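Manchas blancas de cal en un vaso medidor alto: ¿se quitan o lo cambio?

Comunidad > Hogar > Limpieza y agua dura
Publicado el miércoles 25 de abril

marta_tejados

Hola. Me mudé hace poco a una zona con el agua muy dura y no consigo que nada transparente me quede transparente. Lo peor es un vaso medidor alto que uso para mezclar abono de las plantas y, desde que lo compré, para poco más. Tiene un velo blanco por dentro que empieza más o menos en la mitad y llega al fondo. Con lavavajillas y estropajo no se va. Cuando está mojado parece limpio y al secarse vuelve a aparecer.

He probado bicarbonato (nada) y un limpiador de la marca Latberg que me recomendaron en la droguería, que dejó el cristal algo mejor pero con olor. No quiero rayarlo. Tampoco sé si es cristal o plástico bueno, venía sin indicarlo en una caja con otras cosas. Lo tengo en la mesa de trabajo, en una repisa de alambre blanco de dos alturas, y le da el aire por todos lados, así que no creo que sea humedad.

¿Es cal o es que el material ya está estropeado? Y si es cal, ¿con qué lo hago sin pasarme?

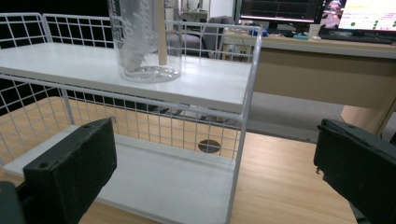 Respuestas (3)

Leopoldo Solís

Por lo que cuentas es cal. Lo de que desaparezca en mojado no lo demuestra del todo, porque el cristal atacado también engaña cuando está húmedo, pero hay una prueba fácil: moja un bastoncillo en vinagre blanco, frota un punto del velo durante un minuto, aclara y seca. Si en ese punto queda una ventana limpia, es cal y sale. Si queda igual de blanco, el material está corroído y no tiene arreglo.

Si es cal, el procedimiento es este:

1. Aclara el vaso varias veces con agua sola. Si has usado abono o el limpiador ese, no dejes restos. No mezcles nunca el vinagre con lejía ni con productos que la lleven.

2. Llénalo hasta por encima de la marca con mitad vinagre de limpieza y mitad agua templada. Templada, no hirviendo, y menos si no sabes de qué es.

3. Déjalo una hora. Si el velo es grueso, tira el líquido y repite con una mezcla nueva.

4. Pasa un cepillo de biberones. El estropajo verde raya el plástico y también puede marcar el cristal.

5. Aclara y seca en el momento con un paño que no suelte pelo. Este paso es el que más se salta la gente y por eso vuelve la mancha: la cal la deja la gota al evaporarse.

También vale el ácido cítrico en polvo, que huele menos. Yo pongo 14 gramos en un litro (los 1.000 mililitros que marca la jarra grande) y para un vaso sobra. Se compra en tiendas de repostería y cunde mucho.

Para distinguir cristal de plástico, dale un golpecito con la uña. El cristal suena más agudo y al tacto está más frío. Con plástico haría exactamente lo mismo pero sin dejarlo toda la noche -- algunos plásticos transparentes se ponen mates con los ácidos si se abusa.

Una cosa más: si has medido abono en él, no lo vuelvas a usar para cocina aunque quede perfecto. Escríbele "plantas" con rotulador permanente.

cocinilla77

Yo meto todo al lavavajillas con sal y abrillantador y listo. No me complico. Si sale blanco es que te falta sal.

Araújo

Discrepo con lo del lavavajillas. Si el vaso es de plástico se puede deformar, y si es cristal fino, con muchos lavados calientes acaba con un velo que ya no se quita. A mí me pasó con cuatro copas.

Lo de Leopoldo está bien. Añado lo que a mí me ha servido en una casa con agua parecida:

Para el último aclarado uso agua destilada, de la de la plancha. Una garrafa dura meses si solo la gastas en eso.

Ojo con dónde apoyas el vaso mientras lo tienes en vinagre. Sobre mármol o piedra caliza una salpicadura deja marca mate para siempre. Sobre madera barnizada no suele pasar nada si se seca enseguida, pero yo pongo debajo una bandeja. Los tableros claros disimulan bastante los cercos de agua entre las vetas y, cuando te das cuenta, el cerco lleva ahí una semana.

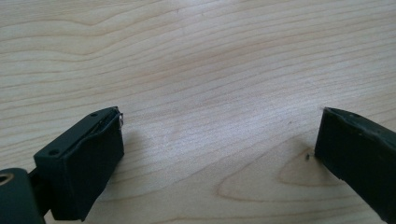

Tiempo de lectura: 4 min

Si el cerco ya está hecho, paño apenas húmedo, secar y esperar un día antes de echarle nada. Muchas veces se va solo. Si no se va, un poco de cera incolora siguiendo la veta. Yo uso la de Faluveck pero cualquiera sirve mientras no lleve color.

Y guarda el vaso boca arriba cuando esté seco del todo. Boca abajo sobre una balda lisa se queda la humedad dentro.

marta_tejados

Hice la prueba del bastoncillo y quedó la ventana limpia, así que cal. Lo he tenido una hora con vinagre y ha salido casi todo, queda un aro en el fondo al que no llega mi cepillo. Mañana repito con el cítrico. Por el sonido diría que es cristal. Gracias a los tres.

Leopoldo Solís

Para el fondo, un puñado de arroz crudo con un poco de la mezcla, y mover en círculos un par de minutos. No raya. Luego tira el arroz a la basura, no al fregadero.

A 221 personas les ha resultado útil esta página
Temas relacionados: cal en la mampara, filtros de jarra, vinagre o ácido cítrico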